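Thread: what I learned from one year of repairing old ceramic bowls at home, mostly with patience and very little money.

I started last November with a box from the Onudura flea market. The seller wanted 4 coins for everything and did not let me choose.

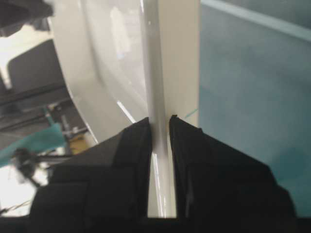
Wafula Lyimo replied that I should say first which glue, and that everyone who skips this part is wasting the time of beginners. Fair. I use a slow two-part epoxy. The quick kind sets before I find the right angle.

Second thing is cleaning. Old glue must go away completely. I soak the pieces overnight in warm water, then I scrape with a wooden stick. Metal leaves gray marks on the glaze and they are very hard to remove.

Then I do a dry fit, no glue. I put small numbers on tape and write the order of joining in a notebook. If you join in the wrong order, the last piece does not enter. This happened to me with a soup bowl in 43 pieces. I had to open it again from piece 30.

Use less glue than you think. A thin line on one side only. What comes out of the joint I leave until it is like soft cheese, and then I cut it with a blade.

Yi-chun Shek asked me if repaired bowls are good for food. Mine are not. I keep keys in them, or garlic. For eating, please buy a new bowl.

About color: I stopped trying to hide the lines. I tried to match a blue glaze for two weeks and it looked like a bruise. Now I leave the joint a little dark and I like it more.

Sand for holding the pieces is better than clamps for me. I fill a baking dish, push the bowl inside, and let gravity do the work until morning. Change the sand when it gets glue in it.

I have 51 finished now. My sister took six, the rest stand on the shelf in the corridor and the door must be closed slowly.

Next I want to try a teapot spout. If somebody did it already, please write how you supported it from inside.

More from this author
Which tape does not pull the glaze
My shelf in the corridor, before and after
Fivley market or Onudura market?
A lid without a pot
2,034 views on the garlic bowl post, thank you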